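Nestley Hand-Held Gripper Pair – Classroom Set

Home / Student Robotics / Grippers and Hand Tools

The Nestley pair is two hand-held grippers for student teams working on pick-and-place tasks. Each gripper has two black fingers that open and close together. Students carry the tools through a task by hand, record it, and use the recordings in their own training projects.

The set was put together for the Bivbridge course, a robotics unit for high school classes and after-school clubs. It can also be bought without the course. Teams entering the Balta tabletop challenge may use it for practice and for the judged round, where one student works each gripper.

Fingers are held on with screws and can be changed between lessons. The standard pads are wide enough for cups, small boxes and blocks. For thin items such as cards or rulers, order the Ruawai narrow fingers, sold separately.

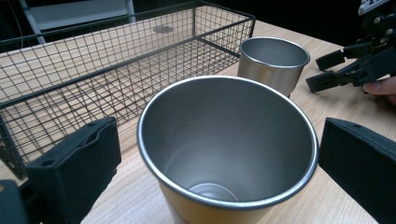 Sorting exercise with two stainless steel cups and a wire mesh basket. Both grippers in use, one with fingers open.

The sorting exercise is lesson 9 in the course book. Students start with the smaller cup, then move on to the larger one. Metal cups are harder than they look. The rim is smooth and the body tapers, so a grip taken too high tends to slide. Have students approach with the fingers fully open and close slowly. The basket can be any open-top type with enough room to lower a cup in without catching the rim.

What you get
Two grippers, assembled
Two sets of standard finger pads
Spare screws and a hex key
Charging cable
Course book, 62 pages, spiral bound
Carrying case

Cups and basket are not included. A list of suitable objects is on the last page of the course book.

Details
Grade level: 9 and up
Team size: two to four students
Lessons in course book: 22
Setup time: roughly ten minutes

Care
Wipe the pads with a damp cloth after use. Check the finger screws before each class – they loosen with heavy use. Do not lift the tool by the cable. Store with the fingers open so the pads keep their shape.

Ordering
School purchase orders are accepted. Orders placed by noon on Wednesday ship the same week. Clubs that need more than one set should ask for the group price before ordering. Replacement pads and screws are listed under Spare Parts.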